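How Long Do Students Keep Their Clothes?
Liam Heywood, final report, May 6, 2019

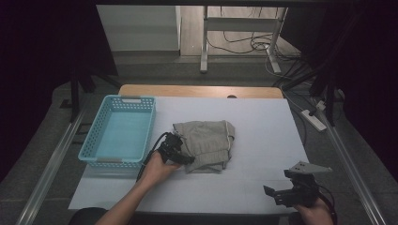
For this project I asked students in the Florneten dorms how long they wear a garment before getting rid of it. I handed out 244 forms and got back roughly 100. Most of the missing ones were from the upper floors, where I ran out of time.

Sweatpants and hoodies lasted longest. T-shirts went fastest, mainly from stretched necks and stains. Very few people repaired anything — a lost button was often enough to retire a shirt.

I followed Benítez in sorting the answers by reason: worn out, wrong size, or out of style. "Wrong size" came up more than I expected, especially among first-year students.

Two problems should be noted. People guessed at dates, and my form did not ask whether an item was bought used. I plan to add that question and repeat the survey in July.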